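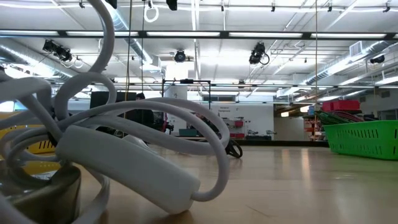

Inicio Plantilla Fichajes Diario Contacto

Categoría: Diario de pretemporada

2 de agosto de 2022

Día largo. Escribo esto con el móvil al 12 por ciento, en el autobús de vuelta, así que perdón por las faltas.

Lo del lateral de Ashour sigue igual. Ayer parecía hecho, esta mañana ya no. Kirsty Mottram llamó antes del desayuno: que el Cullport rechazó la segunda oferta y que no van a subir más. Bueno, eso dijeron también en enero con el portero y al final subieron. No me creo nada hasta verlo con la camiseta puesta.

El chico quiere venir. Eso sí me lo confirman por dos lados. Lleva sin entrenar con el grupo desde el viernes – «molestias musculares», ya, claro – y su agente está metido en un hotel cerca del puerto desde anoche. Si no se cierra pronto se nos va al Trinum, que paga peor pero juega en Europa. Y con 9 bajas entre ventas y cesiones no estamos para perder a nadie más.

Entrenamiento a puerta abierta, a las diez. Calor horrible. Trabajo con balón casi todo el rato, salidas desde atrás, presión tras pérdida, lo de siempre. El míster paró dos veces el partidillo para gritarle al pivote nuevo. Le pide que no se hunda entre los centrales y el chaval se hunde. Cada vez. Me gusta cómo la toca, eso sí, con la zurda sobre todo. Le falta pierna.

El capitán, aparte, en la bici. Nadie del cuerpo médico quiso decirme cuanto le queda. Yo diría que el primer partido no lo juega.

Comida: bocadillo de tortilla, de pie. Luego rueda de prensa, corta y mala. Tres preguntas sobre el fichaje, tres veces «no hablo de jugadores de otros equipos». Me tocó la última y pregunté por los canteranos. Ahí se soltó un poco. Que cuenta con dos, que al extremo lo quiere en el primer equipo toda la temporada – titular no, pero minutos. Buena noticia, lo apunté dos veces.

Por la tarde, amistoso contra el Tratodach. Ganamos 2 a 1, sin brillo. Primera parte muy espesa. El gol suyo, un saque de esquina que defendimos dormidos, como todo el año pasado. Los nuestros en la segunda, con los cambios: uno de penalti y otro del extremo, control y al palo largo. Qué gol. 2,014 espectadores segun la megafonía, a mí me parecieron menos.

Pendiente mañana: llamar otra vez a Kirsty, acabar la crónica, mirar lo del abono de mi padre (que ha subido, otra vez, y está que trina). Y dormir.

Acaba de sonar el móvil. Mensaje de Kirsty: «hay reunión esta noche». Nada más. Contesto cuando tenga batería.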